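**FOR RELEASE IN AUGUST**

# Stokden opens second phase of Litonport rental homes, with shared laundry, repair room and a longer lease

LITONPORT. Stokden, the housing company that has been building on the former rail yard at the east end of Litonport, will open the second phase of its rental development this August. The new phase adds 300 homes and brings the total on the site to 790. Applications are open now and will be handled in the order they are received.

The homes are spread over 11 low buildings, none taller than five floors. They include studios and one-, two- and three-bedroom apartments, along with a row of two-story townhouses on the side facing the canal. Every home is for rent, and none will be sold off separately. Stokden will own and manage the buildings itself, as it does with the first phase.

"Most of the people who wrote to us during the first phase asked the same thing, which was how long they could stay," the company said in a statement. "We wanted to answer that before we talked about anything else."

## A lease of up to five years

Tenants in the second phase can choose a lease of one, three or five years. On the three- and five-year leases, the yearly rent increase is written into the contract at signing. A tenant who needs to leave early can do so with three months' notice and without a penalty after the first year.

Tenants from the first phase can switch to one of the longer leases when their current lease comes up for renewal. They don't need to move or pay a new deposit. Letters explaining the choice will go out to all first-phase households before the new buildings open. Anyone who does nothing will stay on the lease they have.

The deposit is one month's rent for all apartment types. Pets are allowed in every building, with a limit of two cats or dogs per home, and there is no separate pet rent. Tenants may paint walls and put up shelves. They are asked to use the wall anchors supplied at move-in, as the partition walls will not hold heavy loads on ordinary nails.

## Rents

The monthly rent for a studio starts at $779, with water, trash collection and building internet included. Electricity is billed to each household by its own meter. Rents for the larger apartments and the townhouses are listed in the leasing packet, which is available at the site office and can be mailed on request.

One parking space can be rented with each two- or three-bedroom home. Studios and one-bedroom homes can join a waiting list for the spaces that are left over. Bicycle storage is free and is located on the ground floor of each building, behind a door that opens with the apartment key.

## Site and buildings

The rail yard had been out of use for many years when Stokden bought it. Soil cleanup was finished before the first phase began, and the reports are on file at the site office for anyone who wants to read them. The old signal house at the north gate has been kept and now holds the leasing office and a parcel room.

The design of the second phase is by Paiva, an architecture practice that also drew the first phase. The outer walls are brick to the second floor and painted fiber cement above. Windows are triple-glazed on the side facing the active rail line and double-glazed everywhere else. Residents in the first phase had reported noise from freight trains at night, and the window specification was changed as a result. Stokden is now replacing bedroom windows in the two first-phase buildings closest to the line. That work will continue through the fall and will be done at no cost to tenants. Each household will get two weeks' notice before a crew needs to enter.

Heating and cooling come from a heat pump in each building. There is no gas connection anywhere on the site. Each apartment has a thermostat in the living area and another in the main bedroom.

The courtyards between the buildings are planted with maple and serviceberry. Two of them have play equipment, and one has raised beds that residents can sign up for each spring. A walking path now connects the site to the canal towpath, so residents no longer have to go out to the main road to reach the bus stop at the bridge.

## Shared rooms

Each home has a hookup for a washer and dryer. For those who would rather not own machines, there are two shared laundry rooms, both open from 6 a.m. to 11 p.m. Payment is by card at the machine.

A repair room will open on the ground floor of the building nearest the north gate. It has workbenches, hand tools, a sewing machine and a bicycle stand. Residents can book it for two hours at a time. Power tools will be available only during staffed hours, which will be posted on the door.

The first phase has a guest apartment that residents can rent by the night for visiting family. A second guest apartment is included in the new phase. Bookings for both can be made up to two months ahead, and no household can hold more than one booking at a time. Holiday weeks are assigned by drawing.

## Kitchens and bathrooms

Kitchens and bathrooms were supplied by Votov. Storage was the most common complaint in the first phase, so the new kitchens have taller wall cabinets and a full-height pantry cupboard in all homes with two or more bedrooms. Drawer runners and hinges are a standard size and can be replaced without removing the cabinet. The maintenance office keeps spare parts on hand. 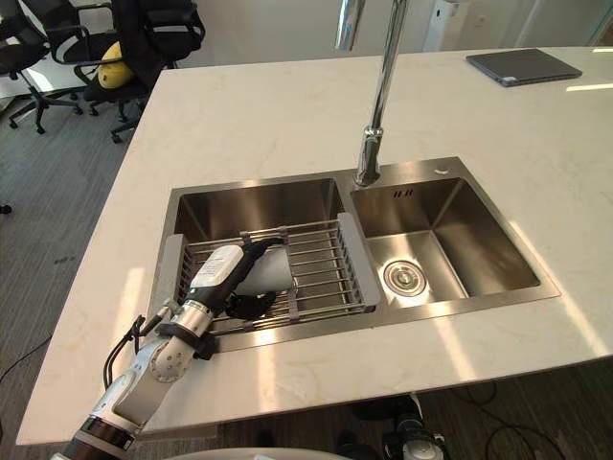
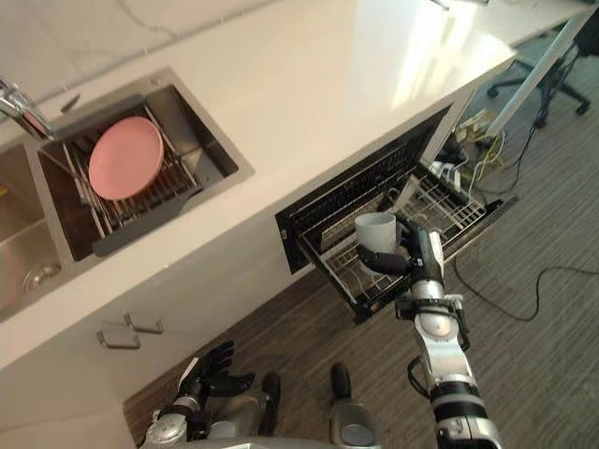 Bathrooms have a walk-in shower in the studios and one-bedroom homes and a tub with a shower in the rest. Two homes on the ground floor of each building have been laid out for wheelchair users, with wider doors, a roll-in shower and lowered kitchen work surfaces. These homes are offered first to applicants who need them and are held for 60 days before they are released to the general list.

## How to apply

Applications can be made in person at the signal house or by mail. The form asks for proof of income, a photo ID and the name of a current or recent landlord. Applicants who have never rented before may list an employer or a school instead. There is no application fee.

Stokden will reply to each complete application within ten working days. Applicants who are offered a home have one week to accept. Those who turn down a first offer keep their place on the list for a second. After a second refusal, the application goes to the end of the list.

Households already living in the first phase who need a larger or smaller home can apply for a transfer. Transfers are considered ahead of new applications for the first month.

Model apartments will be open to visitors throughout August, from 10 a.m. to 4 p.m. A studio and a two-bedroom home can be visited without an appointment. Visits to a townhouse must be arranged with the leasing office. Visitors coming by car should use the north gate, as the south gate is closed to all but construction traffic until the last of the paving is finished.

## About Stokden

Stokden builds and manages rental housing. The Litonport development is its largest site. The company employs its own maintenance staff and does not contract out repairs, apart from elevators and fire systems.

**Press contact:** Stokden leasing and press office, The Signal House, North Gate, Litonport. Floor plans and the leasing packet are available to the press on request.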